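Rutmont Modular Carpet Tile: Installation and Maintenance FAQ
Last revised 2025-09-01

This page covers the Rutmont tile line as sold through Skandska Flooring. It applies to loose-lay and tackified installations over concrete, wood and raised access floors. Stair work and marine use are covered in separate sheets. 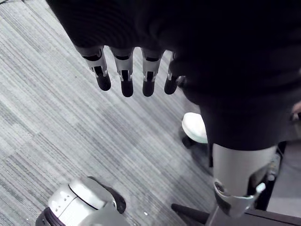

Questions about warranty claims should go through the dealer who sold the material. The dealer will need the order number and the dye lot from the carton label.

GENERAL

What sizes are available?
The standard tile is 60 cm by 60 cm. A plank format is sold in the same yarn and backing. Tiles and planks can be laid in the same room, but the module lengths do not line up on a half-tile offset, so plan the joint between the two fields before ordering.

Is the tile thickness the same across the range?
Loop pile and cut pile differ in total height. The backing is identical. Where the two meet, the difference is small enough to need no transition strip in foot traffic areas. Use a strip where carts or wheeled chairs cross the joint regularly.

What is the difference between Rutmont and Rutmont Base?
Base uses a lighter face weight and is rated for moderate traffic. It is intended for private offices, meeting rooms and bedrooms. Corridors, lobbies and rooms with task chairs should get the standard product. The two are not color matched, even where the color names are the same.

Can I order less than a full carton?
No. Tiles ship in full cartons only. Round up after adding the waste allowance.

SUBFLOOR

What subfloors are acceptable?
Concrete, gypsum underlayment, plywood, sealed terrazzo, existing vinyl tile that is fully bonded, and steel access panels. Do not install over particleboard, cushioned vinyl, existing carpet or any pad.

How dry does concrete need to be?
Follow the moisture limits printed on the adhesive container. Those limits take precedence over this page. A slab that is dry to the touch can still be out of range, and a plastic sheet taped to the floor overnight is not an accepted test. Keep a written record of readings and their locations. Claims for edge lift are not reviewed without it.

The slab passed in June and failed later in the year. Which reading counts?
The one closest to the installation date. Slab readings change with the season, the state of the HVAC system and the water table. If more than a few weeks have passed, test again.

Do I need to skim coat?
Fill joints, cracks and trowel ridges that can be felt through a shoe sole. Carpet tile hides more than sheet goods do, but a ridge under a tile joint will hold the edge up and it will wear first. Use a cement-based patch. Gypsum patch is acceptable only over gypsum underlayment.

There is old black adhesive on the slab. Can it stay?
Do not sand, grind or dry scrape it. Some older cutback adhesives contain asbestos. Have it tested by a licensed lab and follow local rules. If it is cleared to remain, cover it with a compatible patch or barrier before applying tackifier. Residual solvent in the old adhesive can soften the tile backing.

My access floor panels rock slightly. Is that a problem?
Yes. Tighten or shim the pedestals first. Tile joints should be offset from panel joints so that one tile bridges the gap. Movement in the panel will otherwise open the carpet joint directly above it.

LAYOUT AND INSTALLATION

How long should the tile acclimate?
Open the cartons and leave them in the room for 24 hours with the HVAC running at normal settings. Do not stack cartons directly against an exterior wall. Tile brought in from a cold truck and laid the same morning will grow slightly as it warms, and the field will peak at the joints.

Where do I start?
Find the center of the room and snap two chalk lines at right angles. Shift the lines if needed so that perimeter cuts are at least half a tile wide. In corridors, work from a single line down the long axis. Check the right angle with a 3-4-5 triangle, using the largest multiple the room allows.

Which direction do the arrows go?
Each tile has an arrow on the back. Monolithic layout has all arrows pointing the same way. Quarter turn alternates each tile by 90 degrees. Ashlar and brick are laid with arrows parallel. Check the pattern sheet for the color in question — several linear patterns are approved for ashlar only.

Can I mix dye lots?
Not in the same open area. Separate lots may be used in separate rooms with a door or a full-height partition between them. One color, Cledico Gray, is made as a mergeable product and can be mixed freely.

How tight should the joints be?
Tiles should touch without being compressed. After laying 10 full tiles in a row, measure the run. It should be equal to 10 tile lengths or very slightly over. If the run is long, there is usually pile caught in a joint. Lift the tile, brush the yarn back and set it again.

What is the correct tackifier?
Use a pressure-sensitive, releasable adhesive approved for the backing. Roll it on with a short-nap paint roller and let it dry until it is clear and does not transfer to a finger. Laying into wet adhesive makes a permanent bond, and the tile will not come up in one piece.

Do I have to use adhesive everywhere?
For rooms under the size limit on the carton insert, a perimeter band and a grid are enough. Larger rooms, ramps and any area with rolling loads need full spread. The corner connector system may be used in place of liquid adhesive on flat floors. It is not approved for ramps.

How do I cut the tile?
Cut from the back with a sharp utility knife and a steel straightedge. Change blades often. A dull blade pulls the yarn at the cut edge and leaves a fuzzy line that cannot be repaired. For columns and pipe penetrations, make a paper template first.

How much waste should I allow?
For a rectangular room laid monolithic or quarter turn, five percent is normal. Ashlar and brick need more. Diagonal layouts need the most and should be estimated from a drawing.

Can you give a worked estimate?
A floor of 164 square meters in a simple rectangle, laid quarter turn, needs 456 tiles to cover. Adding five percent brings it to 479. Divide by the tiles per carton on the label and round up. Order attic stock on the same purchase order so that it comes from the same lot.

When can furniture be moved in?
Immediately after full-spread installation, provided that heavy items are moved over hardboard sheets. Keep rolling chairs off the floor for 24 hours.

CARE

How often should it be vacuumed?
Daily in entrances and main corridors. Two or three times a week in open offices. Once a week elsewhere. Use an upright with a rotating brush on loop pile and set the brush height so that it just touches the yarn.

What should be used on spills?
Blot first with a white cloth. Most water-based spills respond to plain water. Use a neutral detergent for what remains, then rinse. Do not use products containing optical brighteners or bleach. Solution-dyed yarn will tolerate diluted bleach in some colors, but the use of it is outside the warranty unless the care sheet for that color lists it.

Is hot water extraction allowed?
Yes, up to the temperature limit on the care sheet. Make two dry passes for each wet pass. Overwetting drives water into the joints, and on releasable adhesive this can weaken the bond at the corners.

A stain keeps coming back after cleaning. What is causing it?
Usually one of two things. Either detergent was left in the pile and is collecting soil, or liquid below the surface is wicking up as the yarn dries. Rinse with clean water and extract, then weight a dry towel over the spot overnight. If it returns a second time, replace the tile.

How do I replace a single tile?
Push a scraper or awl into one corner, lift, and peel toward the center. Check that the adhesive is still tacky. Set the new tile with its arrow matching the old one. A new tile in a worn floor will look darker or fuller at first. To avoid this, move a tile from under a cabinet into the visible spot and put the new one under the cabinet.

ORDERING AND SAMPLES

Are the old Gallagher colors still available?
The Gallagher palette was discontinued. Remaining stock is sold by the carton until it is gone. As of this revision, 1,496 tiles are left across all colors and no further production is scheduled.

Is there a volume price?
Orders up to 1,999 tiles are billed at list. Above that, ask the dealer for a project quote. The count is per color and per shipment — split deliveries are treated as separate orders.

Can samples be used to approve a color?
Samples show color and texture within normal commercial tolerance. For exact matching to an existing floor, request a cutting from the current lot before the order is released.

Are opened cartons returnable?
No. Unopened cartons from a single lot may be returned with written approval, less a restocking charge and freight.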